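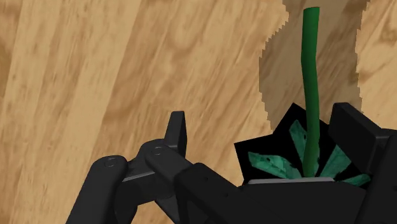
A green stem with four leaves at its foot.

Stem (botany)

I love stems, so bear with me! A stem is the part of a plant that holds up the leaves and flowers and moves water and sugars around. Leaves join it at spots called nodes, and the stretches in between are internodes. Some stems hide underground – a potato is one, which still tickles me. My friend Elif Naz Uysal grows 8 kinds of mint in Barrios, and every one has a square stem (roll it between your fingers and you'll feel the corners).

See also: Leaf, Root, Tuber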